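Odds-and-ends bin

The odds-and-ends bin (also bits box, oddments bin, "the tin" or, in parts of the north of England, the glory hole, although that term is more often used for a cupboard) is an open container kept in a workshop, shed, kitchen or office for small objects that have no other place to go. It differs from ordinary storage in that its contents are not sorted, and from a waste bin in that its contents are not thrown away, or not yet.

Terms

The word "bin" in English long referred to a place for keeping corn, bread or wine, and only later became attached to rubbish. Users of the odds-and-ends bin tend to hold to the older meaning, while the people they live with favour the newer one. In the trade, an open container without a lid is usually called a tote, tray or tub. "Bin" is also used for the stacking kind with a cut-down front, found on racks in hardware shops.

The kitchen drawer that does the same job is treated separately (see Drawer, miscellaneous).

Form

Almost any vessel will serve, and biscuit tins, ice cream tubs and paint kettles have all been pressed into use. Bins made for the purpose are commonly of pressed steel or moulded plastic. Steel ones are heavier and last longer. They also make a noise when searched, which can be an advantage in a shared workshop and a drawback in a shared house.

A good bin is wide and shallow. Depth is the most common fault, because small heavy items sink and the lower third becomes what users call the silt: washers, panel pins, grit and the occasional foreign coin. Reaching the silt generally means tipping the whole bin out on a sheet of newspaper, after which roughly half the contents go back in and the rest stay on the newspaper until somebody wants the table.

Lids are rare. A lid discourages casual deposits, and it needs somewhere to be put down while the bin is in use. Most lids supplied with bins end up in other bins.

History

Mixed hoards of scrap metal are known from the Bronze Age, and have been explained as offerings, as wealth hidden in bad times, or as a smith's stock waiting to be melted. The possibility that some of them were simply bits that might come in handy has had less attention than shed owners feel it deserves.

The bought bin, as opposed to the reused tin, belongs to the age of the mail-order catalogue. The Feketti hardware list offered a "sundries tray, grey, stove enamelled" in three sizes, the largest of which was said to hold 200 assorted bolts. No advice was given on which bolts. Kuvex followed with a plastic version in red or green that went brittle in cold sheds and is still found, in pieces, inside later bins.

The Kaneko pattern, with a rolled rim and slightly sloping sides, is now the one most often copied. The slope allows empty bins to be nested for storage. As empty bins are seldom met with outside shops, the benefit goes mostly to the retailer.

Contents

Contents vary with the trade of the owner, but a core group turns up nearly everywhere:

Hex keys from flat-packed furniture, in several near-identical sizes
Keys to locks no longer owned
Single hinges
Curtain hooks
Fuses, tested and untested together
A radiator bleed key, present in all months but October
The end of a hose
Screws left over after a repair, with the repair itself apparently sound

A survey of sheds on the allotments at Furnholm turned out the bins of 12 plot holders and recorded 129 items that their owners could not put a name to. Asked whether these might be thrown out, the owners agreed to two. One was later asked for back.

Batteries ought not to be kept loose in a metal bin, where the terminals can be bridged by other objects and grow hot. Used blades and needles are better off in a closed tin of their own. Both warnings are widely printed and have had a modest effect.

Methods of use

Two main schools exist. Stirrers work the contents with one finger until the wanted item shows itself. Tippers empty the bin out. Stirring is quicker when it succeeds, and tipping is more thorough, though it carries a risk that something more interesting will be found and the first job abandoned.

A third practice, sorting, is attempted by most owners at some point, typically on a wet afternoon and with a set of small jars bought specially. The jars are labelled. Within a season one of the jars has no label, or is labelled "misc", and a new odds-and-ends bin has begun.

Disposal

Bins are not usually emptied so much as inherited. In house clearances they are among the last things to go, and at auction they are sold as "box of workshop sundries", often to a buyer who already has one. The two are then combined – a process that improves neither. Scrap dealers pay little for mixed metal in small amounts and would prefer the brass picked out first.

See also

Drawer, miscellaneous
Jam jar
Pegboard
String, too short to use

38 shares · 4 comments

Comments

shedbound: The article is wrong about depth. Mine is a deep one and I find things perfectly well, it just takes a morning.

marrowfat: We call it the oojah box in our house. Can that be added under Terms?

tin_lid: Had one of the green Kuvex ones. Can confirm brittle. Still got the handle somewhere.

shedbound: What do you want with the handle?

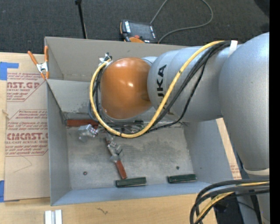

Open grey metal bin on a light wooden tabletop.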